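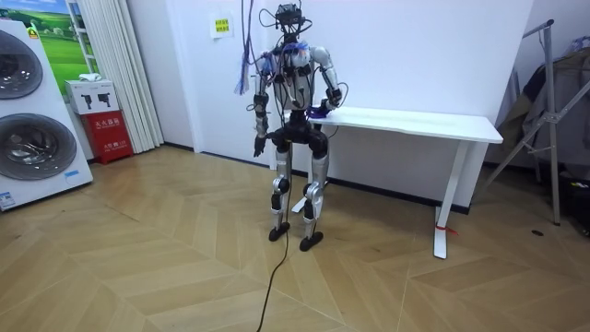

Robot club news! We're up to 11 members this term, and I've been spending most evenings with our humanoid, Nolton. Lurdes Mota has taken over the wiring — the purple and blue bundle up at the shoulder is hers now, so please ask before you move anything.
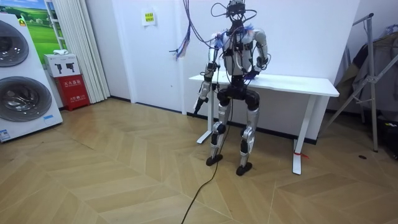
My own job is the arm code, and I'm slowly getting to like it (slowly!). Raymonde Fehr is teaching a beginner session on joints and balance in May, starting at 6 p.m. Bring a laptop and flat shoes, and come hungry — I'm making soup.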